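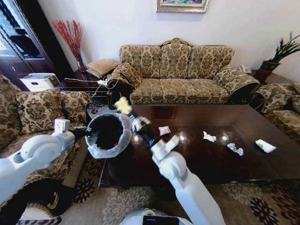

Home Guides Floors Kitchen Bathroom Letters Contact

Search this site Go

How to clean the grout between floor tiles

The tiles in our hall were laid in 2000 and the grout was light grey at that time. After many years of shoes it became nearly black near the front door, and I believed it must be taken out and made new. A tile man in Drunddale asked such a price for the work that I decided to try cleaning first. I have now done the hall, the kitchen and my sister's bathroom with the same method, and I describe it below as exactly as I can.

What you need

Baking soda, 300 grams for a small hall
Washing-up liquid
A grout brush with stiff nylon hairs (mine is a Gasberg, but an old toothbrush is enough for a small area)
Two buckets
Cotton cloths, more than you think
Knee pad or a folded towel
Grout sealer, if you wish to protect the result

Please do not use a metal brush. It goes faster for the first metre, but it takes away the surface of the grout and leaves grey lines on the tile. Vinegar I also do not recommend. Many pages advise it, and on ceramic tiles you may have luck, but it attacks the cement a little each time, and on marble or limestone it makes dull marks which stay.

Before you start

Vacuum the floor twice, the second time with the narrow nozzle along the joints. Sand that stays in the joint turns to mud when it meets water, and then you are only moving mud. After this, wash the whole floor with warm water and let it dry completely. I leave it overnight.

Choose one corner where a mistake will not be seen, for example behind the door, and do the whole procedure there first. If the grout is coloured, look at the test place again on the next day in daylight.

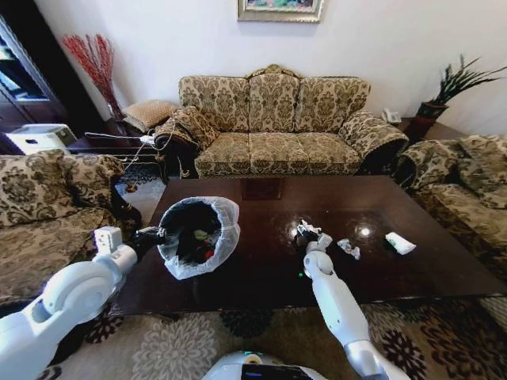

Issue 292

Cleaning the joints

1. Mix the baking soda with a little water and one spoon of washing-up liquid until it is like toothpaste. If it runs, add more powder.

2. Press the paste into the joints with your finger or with the brush. Work on one square metre only. I made the mistake to cover the whole hall at once and half of it was dry like stone before I reached it.

3. Wait 30 minutes. If the paste becomes white at the edges, spray it with a bit of water.

4. Brush along the joint with short strokes, then across it. Do not press hard – the hairs must bend into the joint and not lie flat on the tile.

5. Wipe up the dirty paste with a damp cloth and put the cloth straight in the first bucket. Rinse with clean water from the second bucket. Change this water often. When it looks like tea, it is already too late.

6. Dry with a clean cloth and go to the next square.

For joints that are still dark after two rounds, I used Rakena paste, which is sold for kitchens and bathrooms. Follow the time on the tube and open a window. Never mix it, or any other cleaner, with bleach.

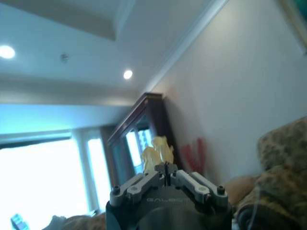

A pale yellow object, held between two fingers of the gripper.

Sealing

Wait two full days until the grout is dry inside also. Then paint the sealer on the joints with a thin brush. I use Vultine, the water-based one. Wipe what falls on the tile within a few minutes, otherwise you get a shiny stain and it must be scratched off. Give a second coat on the same day if the label permits. In the hall I seal again every September, before the wet shoes come.

For the weekly washing, take less soap than you are used to. Soap that is not rinsed stays in the joints and catches the dirt – in our kitchen I think it was the main reason for the dark lines.

We use cookies to remember your settings. Accept More information

Letters about this guide

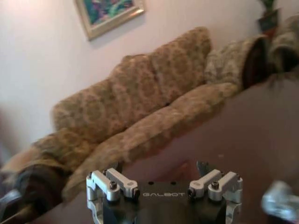
Eoin Dolan, 5/13/18

I did the kitchen floor with your paste and the joints came up well, except beside the cooker. It was grease there, I would say. I went over it first with hot water and plenty of washing-up liquid, let it dry, and then the baking soda worked. Would you seal near a cooker, or does the heat spoil it?

Reply: Thank you, I will add the step for grease. I did seal near our cooker and after two years I see no difference to the rest of the floor. But mine is electric and stands on feet, so please read the label of your sealer for the permitted temperature.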